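Cirkau Rentals: About Us

Tue 28 April
By the Cirkau office

Most "about us" pages in the rental business say the same thing. The company is passionate about people, it was founded on a dream, and it treats every tenant like family. We have rented from companies like that. One of them kept a deposit over a scratch that was on the floor when we moved in, so you will have to forgive us if we don't use the word family.

Cirkau manages apartments for owners who don't want to do it themselves. We started with one building on Totden Street and 2 people sharing a desk. The idea was to collect rent, fix what broke and answer the phone. We still think that covers most of the job, whatever the software salesmen tell us. They come by every January with a new dashboard. We bought one once, and it sent a rent reminder to a man who had moved out the summer before.

We look after three buildings now: Totden Street, the Hollenstein and the Pirna Court apartments. The Hollenstein is the oldest and has the best windows and the worst pipes. Pirna Court is newer, and the builder's brochure called it "luxury," a word we took off the listing the week we got the keys. It has an elevator and decent closets. The parking is tight, and if you drive a pickup you should come and try the space before you sign anything.

On fees. We charge a deposit and we charge rent. We don't charge a "welcome fee," a "move-in experience fee" or any of the other things that have crept onto leases in this town. An application costs nothing. If we need to keep part of your deposit, you get the repair bill with it, and you can argue with us. People do, and sometimes they win.

On repairs. We used to promise same-day service, the way everybody does, and we were bad at it. Now we say no heat, no water and no working lock get somebody out that day, and everything else gets a visit within 10 working days. That looks poor next to the promises on other websites. We would ask you to call those companies on a Sunday and see who picks up.

We are also doubtful about reviews, including our own good ones. A tenant who has just been handed the keys will give five stars to anyone. Ask the people who have been through a winter with us. If you visit a building and meet someone in the hallway, go ahead and ask, and we'll wait outside.

Then there is paint. Owners are told that every wall has to be off-white or the place won't rent. We have never seen proof of this. We let tenants paint as long as they tell us the color first, and up to $2,000 a year goes into repainting between leases, mostly over things that had nothing to do with color, like grease and chair marks.

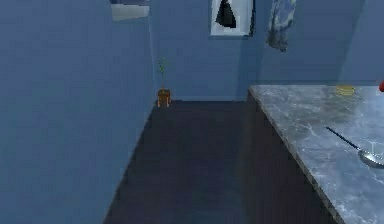 Blue walls, with a framed picture hung high at the back.

Owners sometimes ask what we can do for them that they couldn't do alone. In plenty of cases, not much. If you have one unit, live nearby and own a ladder, keep your money. If you have more than that, or you've moved away, call us and we'll send you our rates before we ask for a meeting.

The office is on the ground floor at Totden Street, through the side door. The front one sticks — yes, it's on the list.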